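Chamado 3642 — Manchas e toques fantasma no painel após limpeza
Aberto em: 27 de julho de 2019
Categoria: Periféricos / telas sensíveis ao toque
Prioridade: 2
Situação: em acompanhamento

Sintoma relatado
O painel de vidro preto da mesa de reunião branca apresenta véu esbranquiçado depois da limpeza. Com a luminária do teto acesa, o véu fica visível em faixas. O usuário relata também toques fantasma no canto inferior esquerdo, com o Clidar aberto em tela cheia.

Verificações iniciais
Reinício completo: sem alteração. Recalibração pelo menu de serviço: concluída, código 109 ainda presente no registro. Troca da fonte por outra do estoque Brarkero: sem alteração. Com o painel desligado o véu continua, portanto o problema de aspecto não é de imagem.

Causa provável
Resíduo de produto. A equipe de limpeza vinha usando o spray multiuso Flestport, o mesmo do tampo, aplicado direto no vidro. O produto deixa filme e pode escorrer para a junta da moldura.
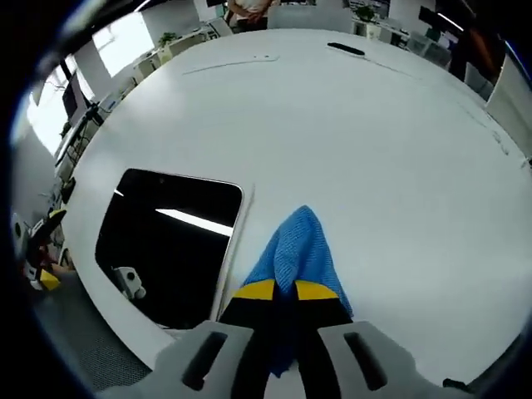 Procedimento adotado
Desligar o painel e retirar o cabo antes de qualquer limpeza. Passar pano de microfibra seco, sem pressão, do centro para as bordas. Se restar filme, umedecer o pano — nunca o vidro — com água destilada e repetir. Secar com a outra face. O tampo é limpo depois, com pano separado. Não usar papel toalha nem álcool.

Resultado
Véu removido na segunda passada. Toques fantasma reduzidos, mas ainda registrados com a tela fria. Teste de toque em grade: 400 pontos, falhas restritas ao canto citado.

Pendências
Consulta aberta à Schwaiger sobre a vedação da moldura. Se o código 109 voltar, solicitar troca do conjunto de vidro. Revisão programada para setembro.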